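Feature 2 min read
Two partners, one ledger
The accounting firm Haddadin Karam grew out of a dispute over a freight invoice.
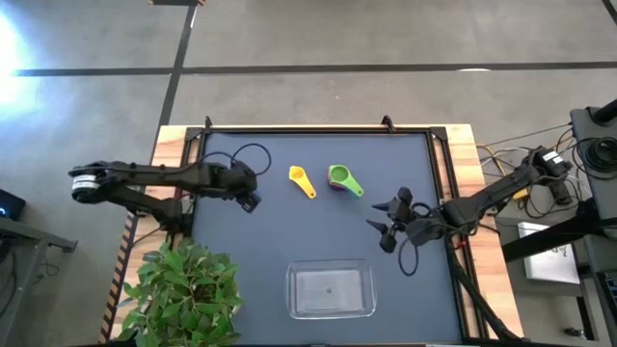

Walid Haddadin was auditing inventory for Skollska, a parts distributor in Dirnthorpe, when he found a freight charge booked in the wrong period. Qusai Karam, then the company's controller, disagreed. The two exchanged memos for most of November. Karam's last memo ran to 30 pages and conceded the point on page 2.

Haddadin kept the memo. When he left his employer the following spring to open a practice, he asked Karam to join him as an equal partner. They rented a room over a print shop and took on bookkeeping for small manufacturers, most of which had never had their cost records reviewed by an outside accountant.

The first large engagement was Pako, a packaging company that valued stock by a method its own staff could not explain. Karam rebuilt the cost layers by hand from purchase orders. The work took 91 days and was billed at a fixed fee, so the firm lost money on it. Pako remains a client.

Fixed fees are still the rule. Each engagement letter states the scope, the price and the person who will sign the report. Changes to scope are priced before the work begins.

The firm now has 108 employees. Dalal Kanaan, who joined as a junior auditor, became managing partner after Haddadin stepped back from daily operations. Her first change was to the review process: every file is read by a second manager who has had no contact with the client.

"A reviewer who knows the client fills in the gaps without noticing," Kanaan says. "We want the gaps written down."

Karam still reviews the inventory files. He works from paper.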